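Home Shop Boards & Fixtures Kits Support Cart

Teluvell Push Board Kit

Last updated Jun 20, 2024

Hi, Gisela here. I started making these boards at Flostinia because I was tired of watching people collect push demos on whatever was lying around the lab (cafeteria trays, a shelf, once the lid of a storage bin!) and then wonder why the policy fell apart when they swapped the surface. So this is the board I wanted for myself, and I've been running my own sessions on it since May.

The top is pale maple with the grain running the long way. I get asked a lot whether I'll do a plain painted one, and maybe someday, but I like the grain. It gives the vision side some texture to deal with, and every board comes out a little different, so if you buy two you get some variety for free. It bolts down to a standard perforated table. Please do bolt it! A board that creeps during a long push session will ruin your afternoon, and you won't notice until you play back the data.

The kit comes with 8 wooden blocks in red, yellow, blue and green. There are easy shapes like cubes and cylinders, and then there are the stars and the heart, which catch on each other and spin off in directions you didn't ask for. Those are my favorites. If your model only ever sees cubes, it learns to push cubes. 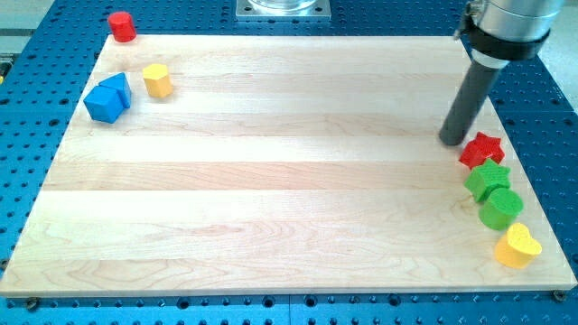 Blocks out on the maple, with the tool down by the red star.

For collecting, I teleoperate with a simple rod-style tool and go for short episodes, one instruction each: "push the green star to the yellow heart," "separate the blue blocks," that kind of thing. A set of 40 episodes is a comfortable sitting for me. Taner Tokgöz, who does most of our testing, likes to let the blocks end up wherever they end up and start the next instruction from there, and I've come around to his way. You get piles, pairs, blocks hugging the edge, all the awkward starts you would never think to set up by hand. Save the clumsy ones too, just label them.

Changing over between tasks takes me around 3 minutes, most of it spent deciding what to ask for next.

What's in the box: the maple board, the set of blocks, mounting bolts, and a printed sheet of starter instructions that Elif Naz Dursun wrote. The tool, the arm and the table are up to you. If you need a rod, the Jokilix one fits most wrist collars and we stock it under Fixtures.

Wipe the board with a dry cloth and keep tape off the surface, it lifts the finish. Replacement blocks are sold one at a time, so just write to me with the shape and color.

Part no. 1948. Ships flat.

3 comments | Share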